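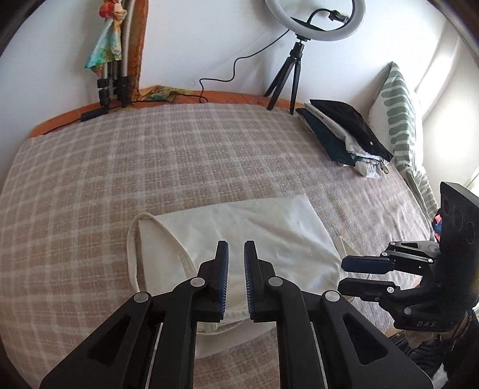 Last changed: October

Section 7. Folding tops with long straps, and making the stack

This section is for light tops and slips with long shoulder straps. These items are difficult because the straps slide out and catch on other clothes. Please read all the steps one time before you begin.

You need a flat place. A bed with a blanket on it is good, and a fuzzy plaid blanket is better than a smooth cover, as the cloth does not slide so much on it.

1. Lay the item on the blanket and open it to a rectangle. It does not need to be perfect. Small diagonal creases in the middle are normal for thin fabric.

2. Find both straps. Often one strap lies across the front and the other one goes out to the side. Bring them both to the inside, flat, without a twist.

3. Pull the hem gently with two hands until the lower part is not hanging in a curve.

4. Fold the left side to the middle, then the right side over it.

5. Fold from the bottom to the top, two times. The straps must stay inside.

Note: If there is a tag near the hem, turn it to the inside before step 4. A tag which stays outside will make a small bump in the stack.

Caution: Do not press the folds with a hot iron before you check the care label. Shiny fabric can be marked very fast.

Making the stack

6. Put the heavy items at the bottom and the light tops last. Keep the folded edges on the same side -- then you can take one item without opening the others.

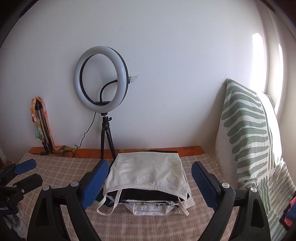 7. Leave free space between the stack and anything that stands behind it, for example a lamp, a tripod or a cable. When you lift the clothes, a sleeve can pull a cable with it.

8. Scarves do not go in the stack. Crinkled scarves especially should hang loose, over a rail or something similar, because folding makes the crinkle flat.

Note: When the stack begins to lean, make two stacks. Do not push it straight from the side.

For drawers with Dukell dividers, fold one more time after step 5. The Urnska box is wider and the normal fold is enough. Storage in boxes is explained in the next section.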